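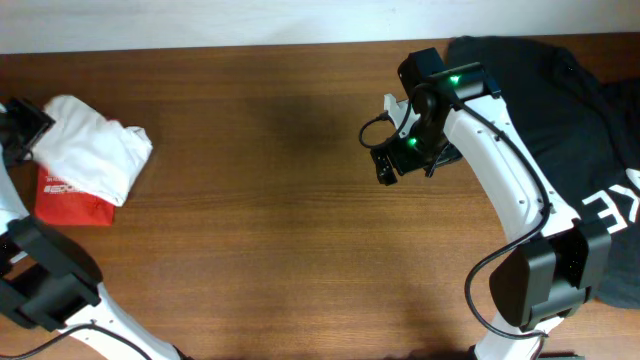 Abb. 1: Holztisch mit weißem Tuch

2. Wem nützt das Zollabkommen?

Die Regierung von Vemthorpe verspricht 1.000 neue Stellen durch den Wegfall der Zölle auf Möbel und Textilien. Wie sie auf diese Zahl kommt, bleibt offen. Der Anhang verweist auf ein Gutachten des Büros Trener, das selbst nur 800 Stellen nennt — und auch die nur, wenn kein Betrieb abwandert.

Wir haben 141 Betriebe in Kotance angeschrieben. Die meisten antworteten nicht, was unsere Aussagekraft natürlich schmälert.
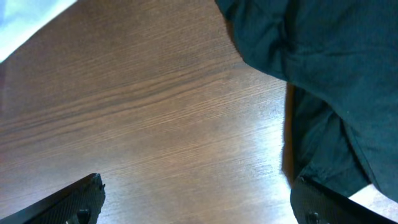
Der Abgeordnete Vratislav Tichý nannte die Kritik im Juni »Panikmache«. Belege legte er nicht vor. Im Protokoll der Anhörung, immerhin 891 Seiten, kommt das Wort Lohn kaum vor. Jacobs hält die Prognose trotzdem für plausibel; uns überzeugt das nicht, weil sein Modell Zulieferer ganz ausklammert. Dazu mehr in Kapitel 3.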